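Small Shelf, Small Stuff: Organizing a Shared Worktable
Final report, Everyday Design Studio
Nour Srour
February 12, 2022

Why I picked this

My roommate Yaowalak Srisuk owns more small containers than anyone I have ever met, and for most of last year they lived on the one table we share. Jars, little bottles, tubs with lids that only fit one tub (and never the one in your hand). Every time I wanted to draw I had to push everything to one side, and every time she wanted cotton she had to dig behind my pencils. So when our instructor, Sun-ja Kang, told us to choose a storage problem we could actually live with for a whole project, I didn't have to think very long!

The question I wrote on my proposal was: can a small two-tier shelf make a shared table easier to use, and what should go on which tier? I had a second question about labels, but I dropped it after the first review. Sun-ja thought it was a separate project and she was right.

The shelf and the things on it

I looked at two shelves. The first was the Grerkis, which is wider and has a back rail. The second was the Stendden, which is plain and narrow. I liked the Grerkis more in the store, but it was $87 and the Stendden was $40, and my budget for the whole project was not going to survive the Grerkis. Vichien Sangkhawat from my section had already bought one, so I got to try his for an afternoon and found that the back rail got in the way when two people reached from opposite sides. That made me feel a lot better about being cheap.

For the main layout I went with a black metal shelf on a light wooden table, with the lower tier sitting just above the tabletop. The tall glass jar with the white lid got the upper shelf, with the fluffy white stuff inside it, and the little container with the domed lid and the spout stayed down on the table within easy reach. 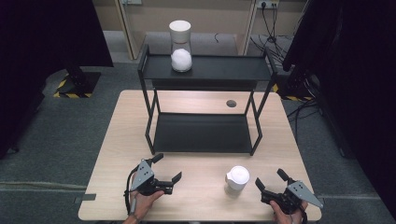 I called this layout B. Layout A was the jar on the lower tier and the small things up top, which looked neater on paper. I really expected A to win. The trouble is that a tall jar down low has a shelf right over it, so you have to slide the whole thing out before you can get the lid off, and then you have a jar in your hand and no place to set it. In layout B you just reach up. Kristýna Vaněk, who is a good bit shorter than me, worried that the upper shelf would be too high for her when she was sitting down, so we tried it with her in the low chair too. She could get to it fine, but she did ask me to keep the jar near the front.

How I tested it

I kept a log in a notebook at the table. Whenever one of us took something from the shelf or put it back, we made a mark under "easy," "okay" or "annoying." We ended up with 274 marks, which is a lot more than I planned on, mostly thanks to Yaowalak, who got very into it. I had 4 people in total writing in the notebook (me, Yaowalak, Kristýna and Vichien) and we each used both layouts.

I should say that the marks are not very scientific. Vichien only used "annoying" when he dropped something, and I used it whenever I was in a bad mood. Sun-ja suggested a written note next to each one for the second half of the test, and the notes were way more useful than the marks.

What the notes said

Most of the complaints were about lids. I hadn't even listed lids as something to look at! I was so busy thinking about shelf height and spacing that I forgot the shelf is only half of the job, and the other half is whatever you do once your hand gets there. A wide lid on a tall jar is nice because it gives you plenty to hold, but you need room on both sides of it to get a proper grip. When I had things packed in close on either side, people ended up grabbing the lid by the top edge and tipping the jar.

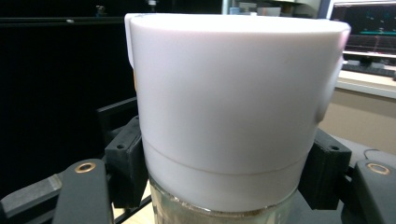 The other thing that came up again and again was cleaning. Whatever gets onto the neck of a jar stays hidden as long as the lid is on, and then it's all you see. Yaowalak wrote "wipe the rims!!" in the notebook three separate times. I've added it to the care page of my handout, right under the part about not overfilling.

The raised edges on the shelf panels got good comments. They are slight, but Kristýna said she stopped worrying about nudging things off. The only note against them was mine - crumbs and lint collect along the inside and you have to go at them with the corner of a cloth.

What I'd change

I would leave an open space next to anything with a big lid, wide enough for a hand. I would also use fewer things. By the last part of the test we had moved half of Yaowalak's collection into a drawer, and she only went looking for two of them.

If I get to continue this in June, I want to try the same setup on the craft table at Starkby, the after-school place where Kristýna helps out. Kids' hands are smaller and they pull instead of lifting, so layout B might be all wrong for them. I'd also like to test the Tanasarn jars, which have a flip top and might get rid of the lid problem completely, though Vichien says the hinge is stiff.

The notebook pages are scanned in the appendix. Sorry about the handwriting on the later ones - most of that is mine.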